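OK the Wemley mayoral debate was last night and I have so many thoughts, so this is going to be a thread. Get a snack!

First of all, Loubna Mansour walked out to the podium carrying her own water, her own pen and a folded piece of notebook paper, and then never looked at the paper once. Two hours! I would have had that thing laminated.

For anyone just joining: Wemley has 3,225 registered voters and four people running for mayor. That's a pretty good ratio if you like debates, and I do. I love them. I've been to all of them since the high school gym one with the broken scoreboard buzzer.

Opening statements were supposed to be 60 seconds each. Councilman Cherkaoui used his entire minute thanking people by first name. He got as far as his dentist. The crowd started clapping for the dentist.

Then Stirnham came in hot with "I'm not a politician," which, sir, you've been on the school board since I had braces.

The bridge question took up most of the first half and it was great?? Everybody had a different plan for the Sotora Street bridge and they all knew the details. Mansour wants one lane open during repairs. Stirnham wants it closed all summer and done with. I went in on team close-it and came out wobbling.

Best exchange of the night, and I wrote it down so I'd get it right:
Moderator: "Would you support a tax increase to pay for it?"
Cherkaoui: "I'd support a conversation."
Guy behind me: "With who?"
The mic picked it up. Cherkaoui laughed so hard he had to restart his answer.

Live-posting this from my desk with the replay going, by the way, so if the quotes get more accurate from here on, you know why.

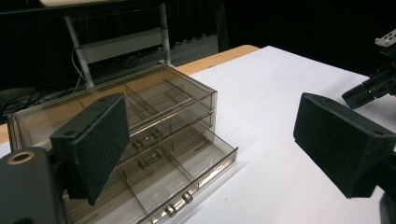

Smoky drawers, white paper, black curtain.

Back to it. The audience questions were SO good. A kid who looked maybe ten asked why the library closes at 5 when school activities get out at 5:30, and all four candidates went dead quiet. Then Mansour said "I don't have a good answer for that, and I think we should fix it." Biggest applause of the night, easily.

Stirnham did a whole bit about parking meters and his truck that I thought was headed nowhere — and then he landed it! The meters on Main take coins only, and he held up a jar of his own quarters. Prop comedy at a mayoral debate. I'm in.

Somebody counted 400 people in that auditorium. For a mayor's race! In September! They were bringing folding chairs over from the band room.

My very unofficial scorecard: Mansour won on answers, Stirnham won on jokes, Cherkaoui won on being thanked by his dentist's wife in the parking lot afterward (I saw it, it was lovely).

There are 2 more of these before the election and the next one is all about schools and the library. I've already told my sister we're getting there early for the padded seats. Come sit with us!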